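Search this site Enter keywords

Clokent two-arm kitchen helper: second progress report
Brullora Shared Workshop, for the Wudgate Makers Grant 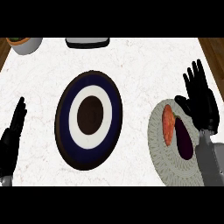
Work since the first report has been split between the simulator and the bench. The simulator is well ahead. The bench build has been held up by parts and by a wiring fault, both covered below. The job we were funded for has not changed: two arms at a kitchen counter that can pick up vegetables from a mat and put them on a plate, built with tools a shared workshop would already have, and written up so another group can copy it.

Simulation

The simulated counter is finished and we don't plan to add to it. It has a marble top, a round woven placemat on the right with a carrot and an eggplant side by side, and a large banded plate out in the open middle. The pot and the tray at the back are there to give the planner something to stay clear of. Each arm ends in a black five-finger hand.

The two vegetables touch each other at the start of the task. Our first layout had them well apart, and the right hand learned a wide, lazy grasp that was no use once anything was placed close by. With them touching, the thumb has to come in on the correct side or both vegetables move. This has made the task harder and our numbers worse, but we think it is the fairer test.

In the last set of runs the carrot reached the plate 9 times out of 17. Most of the failures were at the grasp. In two of them the carrot was lifted properly and then let go too early, over the bare counter. We have not yet scored the eggplant. It is smooth and the simulated fingers slide on it, and until the friction settings are checked against the real fingertips any result would be guesswork.

The left arm does nothing in this task yet apart from holding a raised position out of the way. The plan is for it to steady the plate.

Bench build

Both forearms are assembled and mounted to the workshop bench. The right arm moves under power through its full range. The left arm moves at the shoulder and elbow only, as the wrist motor is waiting on a replacement gear. The first replacement was the wrong size, which was our ordering mistake. The cost was small and came out of our own tin.

The right hand has been fitted and opens and closes on command. In November the ring finger began to twitch when the elbow moved. We replaced the motor driver, which made no difference, and then found that the finger cable was sharing a channel with the elbow power lead and picking up noise from it. The cables now run on opposite sides of the forearm and the twitch has stopped. The assembly guide has been changed to match.

The fingertips are still bare. We have tried two kinds of rubber coating on scrap pieces. The softer one grips better but peels at the edges after an afternoon of handling. The harder one stays put. We will probably go with the harder one and accept a weaker grip, unless the primer recommended by Radulović, our supplier for the adhesives, improves matters.

Safety

The emergency stop cuts power to both arms and is tested at the beginning of every session. The shoulders have a small amount of drop when power is cut. A foam block now sits under each elbow during testing, and we want a proper brake on each shoulder before anyone outside the project uses the arms. The marked line on the floor was being ignored on busy evenings, so we have put up a folding barrier as well.

Spending

The grant money spent to date has gone on motors, bearings, the hands and the bench mounts. The amount set aside for a computer has not been touched, as the workshop's existing machine has coped with the simulation so far. We would like permission to move part of it to the shoulder brakes. A revised budget sheet is attached to the covering email.

Delays

We are behind on the bench work. The first report said both arms would be moving by now, and only one of them fully is. The public demonstration should be moved back until the left wrist is fixed and the brakes are in. We would sooner show one reliable pick than a run of drops.

Next steps

Fit the left wrist gear and run the arm through its full range.
Coat the right fingertips and measure grip on a real carrot and a real eggplant.
Put the measured friction values into the simulator and repeat the carrot runs.
Begin the eggplant runs.
Price and order the shoulder brakes, if the budget change is approved.

The assembly guide is complete up to the elbow. The wrist and hand chapters will be sent with the next report.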